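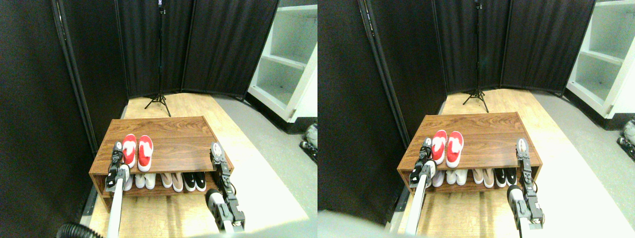
Hall storage: low shoe racks and benches

Gallery page, Ahonen range, updated April

The pieces on this page are low racks for halls and porches. All have a flat top and at least one open shelf. Captions give the model name, the use it was set up for and any point that came up in fitting or loading. Text by Sirkka Karppinen, fitting notes by Jarmo Partanen.

Shoes are shown as they would be kept from day to day, in pairs. Boots and umbrellas are on the hall stand page.

Rondden, low rack
Reddish-brown wood with the grain left visible. Flat top, one open shelf below. Three pairs on the shelf, light to dark from left to right, and a red-and-white pair on top at the left end. The rest of the top is left for whatever is being put on or taken off.

Rondden, shelf loading
Pairs on the shelf go in with the toes outward. The heel end is the wider part of most shoes, and it sits better at the back where there is nothing to catch on. Pairs on the top can face either way. Toes to the back makes them easier to pick up by the heel.

Rondden, spacing
Leave two fingers between pairs. Without the gap, taking out the middle pair drags the next one with it. Three adult pairs fit the shelf with this spacing, four if they are children's sizes.

Rondden, finish
Oiled at the works. The top takes the most wear and should be oiled again once a year, the shelf every second year. Wipe grit off first with a dry cloth. Do not use spray polish, which leaves a film that shoe soles mark at once.

Trurley, bench rack
Same layout as the Rondden but with a thicker top, intended for sitting on. Tested load 100 kg, evenly spread. Seat height 400 mm. The shelf is set lower than on the Rondden to leave room for ankle boots.

Trurley, seen from the end
The end panels are jointed and glued, with no screws showing. A rail runs under the back edge of the top. It stiffens the bench and stops shoes from being pushed through to the wall.

Trurley, in a narrow hall
Hall width 108 cm. The bench stands along the long wall with the door opening away from it. A person can sit and still be passed, though not by anyone carrying shopping.

Trurley, with tray
Steel tray on the shelf for use in winter. It lifts out from the front for emptying. The tray has a folded lip on all four sides, and holds the melt from two pairs of boots overnight. Supplied separately.

Trater, two-shelf rack
Taller version with two open shelves under the top. Not for sitting on. The upper shelf takes flat shoes only, the lower one takes trainers and work shoes. Fix to the wall with the bracket supplied if there are small children in the house.

Trater, wall bracket
One bracket, fitted centrally under the top. Two screws to the wall, one to the rack. On plasterboard, use the spring fixings in the bag and not ordinary plugs. Allow for the skirting board - the bracket has a slot with 40 mm of travel for this.

Trater, shelf removed
The upper shelf rests on four pins and lifts out. With it removed the rack takes short boots. Keep the pins in their holes, as they are easily lost and are not a standard size.

Feet
All three models have the same felt pads. On a wooden floor these are enough. On tile or stone, change to the rubber pads in the fitting bag. Check them when the rack is moved, as grit works into the felt and will scratch the boards.

Levelling
Old floors are seldom flat. Place the rack, press on each corner in turn, and put a spare pad under any corner that moves. The Trurley should be checked again with someone seated.

Samples
The Rondden and the Trurley can be seen at the workshop on Friday afternoons. The Trater is shown by arrangement. Wood samples are sent by post, one set per household, and need not be returned. Colour varies from board to board, and the samples show the lightest and darkest that we use.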